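Teaching the Arm at Stestthorpe: Questions We Keep Getting
By Mirsad Golob
Updated June
14 comments | 37 shares

What is this page for?
For the people who sign up to teach the Maltivel arm at our Stestthorpe workshop and then email me the night before. Most of those emails are the same six emails. I have a job to do as well, so please read this first.

What does "teaching" mean? Do I have to write code?
No. You do the task and the arm records it. Either you take hold of the arm and move it yourself, or you sit at the desk and drive it with the hand controllers. Each time through is called a demonstration, or a demo. When there are enough demos of a task, we train on them overnight and find out in the morning what you taught it, which may differ from what you had in mind.

By hand or by remote. Which should I pick?
By hand feels natural in the first five minutes and like wrestling a garden gate by the thirtieth. It's good for slow, pushy jobs such as wiping, pressing and sliding a drawer shut. Your own arm tends to end up in the overhead view, though, and the policy can get attached to it.

Remote takes an afternoon to get used to. You will reach left when you mean right and you will apologize to a table. After that it's quicker, and the recordings are cleaner. We put most newcomers on remote and let them complain.

How many demos does one task need?
It depends on the task, and I know that's annoying. Our simplest one, moving a block from one tray to another, was usable after 21. The towel fold is at 423 and still produces something closer to a burrito. If you're asking because you'd like to go home, a normal session is up to 103 demos, and hardly anyone gets there.

What counts as a bad demo?
Dropping the thing and walking away from it. Changing your mind halfway. Stopping with the gripper in midair while you answer your phone (the arm will learn to pause there, reverently, forever). Bumping the table and then carrying on as if you hadn't.

Dropping the thing and picking it up again is fine. We like those. Leave them in and tag them "recovery."

Can I go faster? I'm good at this.
Everyone is good at this. The wrist camera is small and cheap, and when you whip the arm sideways it records a smear. A few blurred frames in a demo are normal and the training copes. A demo that is blurred from one end to the other gets thrown out, and your high score along with it. Slow down before the grasp, hold still for a beat, then close. You can pick up speed again once you're holding something and nowhere near anything.

The picture from the wrist is useless. Is the camera broken?
Probably you're moving. Stop and look again. If it's still mush with the arm standing still, wipe the lens with the cloth on the hook, the dry one. If that does nothing, write it in the log and switch to the spare. Please don't take the housing apart. Someone from Plusomell did, very neatly, and we found the last screw in spring.

Do I have to do it exactly the same way every time?
Please don't. Move the objects between demos. Turn them a bit. If the cup always starts on the same spot, the arm learns the spot and has no opinion about the cup. What should stay the same is your method. Pick it up by the rim or by the side, but settle on one for the session.

Who looks at the recordings?
I do, and sometimes the team at Saarinen, who wrote the review tool. It plays every demo back frame by frame, so I have seen more tabletop than I ever planned to. Of the last batch of 224, I cut the ones where nothing was picked up and kept a few ugly ones on purpose. If yours was cut, the reason is in the notes column. It's almost always speed.

Will the arm hurt me?
It's slow and it stops when it meets resistance. Keep your fingers out of the gripper anyway and know where the red button is. Long sleeves get rolled up, scarves go on the rack. If you press the red button by accident, say so and we'll restart. It takes four minutes and there's a kettle.

Can I teach it something of my own?
After your second session, yes. Send me one paragraph and a list of the objects. No liquids, nothing sharp, nothing alive. The sourdough request has been answered, twice.

What does a too-fast frame look like?
See the bottom of the page. If most of your demo looks like it, record the demo again. 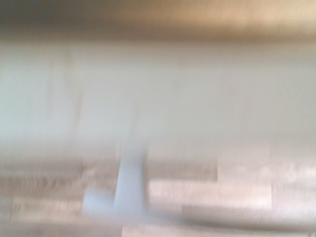
Wrist camera, arm moving sideways. One of these is fine.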